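Snežana Stojanovska
May 17, 2018

Thread on whether machines can do ordinary chores yet. I've spent a fair bit of this year looking at kitchens, stockrooms and laundries, and people keep asking me for the short version. It won't fit in one post. 1/14

Start with what works. Floors are mostly done. The Katano scrubber at our local shop goes up and down the aisles before opening and the staff leave it to it. It's flat, it's the same every night, and the job is to cover an area. 2/14

Now try putting the shopping away. A bag has tins, a loaf, something wet, something that bruises. Every item wants a different grip and a different amount of squeeze. You do it while talking on the phone. 3/14

Ruddock sell a picking arm for warehouses with a suction cup on the end. Very good on boxes. I watched it work through 114 parcels without a drop. Then someone gave it a net of satsumas and it couldn't get a seal. 4/14

So the interest has moved to hands with fingers. They are slower and there's far more to break, but a finger can go round the back of a thing and hold it there. 5/14

Fruit is a good test for this. Round, shiny, no two the same, and you can see afterwards if it's been gripped too hard. One piece, one basket, one table. 6/14
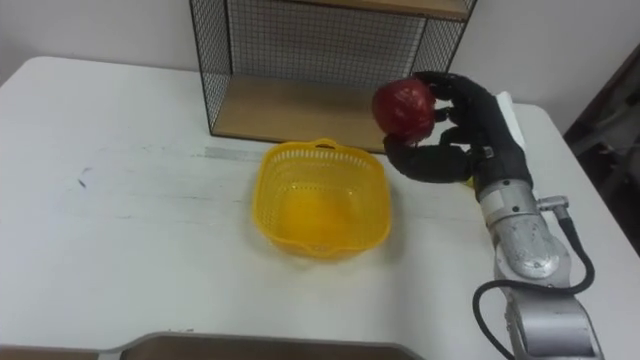
Black fingers over the top, thumb underneath, yellow basket next to it on the table. 7/14

Look at the thumb. Coming up from below like that means the weight is sitting on something, so the other fingers don't have to clamp as hard. Most people would pick it up much the same way. 8/14

The hard part for me is the letting go. Dropping a piece of fruit into an empty basket from a height is easy. Setting it down gently against others already in there is a different job, and it's the one a shop would pay for. 9/14

Covari ran a trial last August putting fruit into trays. They logged 949 attempts and were decent enough to publish the bad ones too. Most of the failures were at the tray end, with the fruit rolling back out or knocking its neighbour. 10/14

Speed next. A person on that line does a piece every second or two. The Covari arm took up to 15 seconds. That might be fine overnight with no one waiting. It isn't fine at a till. 11/14

At home the sums are worse. The Imo people told me they want a kitchen helper that unloads the dishwasher. I asked what happens when a mug is upside down inside a bowl. They said they're working on it – fair answer, and I'd sooner hear that than a sales video. 12/14

Where I've ended up: one chore, one spot, same sort of objects, someone nearby to sort out the odd mess – yes, that's close, and in a few places it's already here. A general tidy-up of a normal house, no. I wouldn't put a date on it. 13/14

If you work somewhere that has tried one of these and sent it back, I'd like to hear why. Messages are open. Laundry gets its own thread, towels are a subject in themselves. 14/14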